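Cutira Bench Cell – coffee pod task
Sim pack + hardware kit, upper body humanoid

Stock: ships from Clutstead. Sim pack by download.
Price: $1,485 for the pack, first year of updates in. Hardware kit quoted separately, ask.
Last edited May 28, 2023

Quick version

One humanoid, one table, one pod machine. You get the rendered cell, the task file, the reset script and the setup notes underneath. Runs on the Khaemba controller, sim or real, same config for both. If you already own the Cutira drawer task or the dish rack task you've got most of this on disk already – only grab the small download.

What's in the pack

Cell model, table, walls, floor
Pod machine with moving lid
Pods (one mesh, change the colour if you want)
Cups
Task file with start poses, 50 of them
Reset script
Khaemba config, left and right hand
Licence for one lab, any number of seats

Not in the pack: the controller licence, hands, any real coffee machine. We get asked about that last one a lot.

Setting up the cell

Load the cell first, robot second. Other way round works but the robot drops in at the wrong height and you'll spend your morning on it. Table is the origin for everything, so don't move the table. If you need a different height, change it in the cell file and let the robot follow.

Machine sits to one side of the table top, not the middle. Leave it there for the first runs. The start poses were all recorded with it in that spot and the left arm gets close to its elbow limit if you shift it much further out.

Hands: check fingers before arms. Open, close, open. Any finger lagging, re-run the hand zero and check again. Then arms up to ready pose, slow speed. Then the pod.
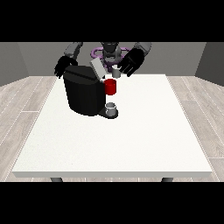
Bench cell in sim, pod held over the machine, a cup already on the drip tray.

Pod grip is the fussy bit. Contact stiffness on the fingertips is 300 out of the box and that suits most people. Lower and the pod sags in the grip, higher and it chatters then pings off across the table. If you're getting chatter at stock settings look at your timestep before you touch stiffness. Nine times out of ten it's the timestep.

Lid collision is a separate shape from the lid you see. Turn on collision view and have a look before you blame the planner. Version 1 had the collision lid sitting a bit proud and the wrist would stop short of it. Fixed now. If you've got an old copy, download it again, don't patch by hand.

Looking after it

Every week or so on a busy setup:

Clear the run logs, they get big fast
Re-run hand zero, both hands
Replay start pose 1 and compare with the saved trace
Check nobody has saved over the cell file (make it read only, really)

On real hardware add these:

Wipe the fingertip pads, plain water, dry cloth
Look at the wrist cable where it goes round the bend
Shoulder bolts, torque mark still lined up
Empty the drip tray. Coffee gets under the mat and then the machine slides

Pads are a wear part. Hundska fingertip pads fit with no trimming, part 561, sold as a set for both hands. Swap the whole set at once, mixed old and new pads give you a grip that pulls to one side.

Faults we see the most

Pod spawns inside the hand – start pose loaded before the robot settled. Put a short wait in the reset script, line is there, just commented out.

Cup won't stay put after reset – reset is only clearing position and not velocity. Tick both.

Left hand rests on the machine and the machine creeps – friction on the machine base is too low, or somebody set the machine to free when it should be fixed. Fixed is the default. For the lid task on its own, leave it fixed.

Arm stops dead with error on the wrist – soft limit. Back off with the jog, don't power cycle, you loose the zero if you do.

Runs fine in sim, misses the lid on the real cell – measure your table. Then measure it again from the robot base and not from the floor. Hermine Mösli in support has a one page sheet for this, ask and she'll send it thru.

Repairs

Hands come back to us at Clutstead. Take the pads off first, put the hand in the original foam, zero sheet in the box. Turnaround is about two weeks, longer in August when the workshop is down to one bench. Don't open the palm cover, the spring in there is not something you want to chase round the floor and it does affect the warranty.

Arms we'd sooner fix at your place. Nhi Lò does the bookings and will want the serial, a log from the last good run and a log from the bad one. If you don't have the good one send the bad one anyway.

Works with

Khaemba controller, current release and the one before
Hundska pads, both sizes
Cutira drawer, dish rack and tray tasks, same cell file

Doesn't work with the old single arm base. No plans for it sorry.

Ordering

Email with your lab name and which hands you've got. Invoice comes back same day usually, download link once it's paid. Educational pricing on the sim pack only. Updates after the first year are optional – the pack keeps running without them.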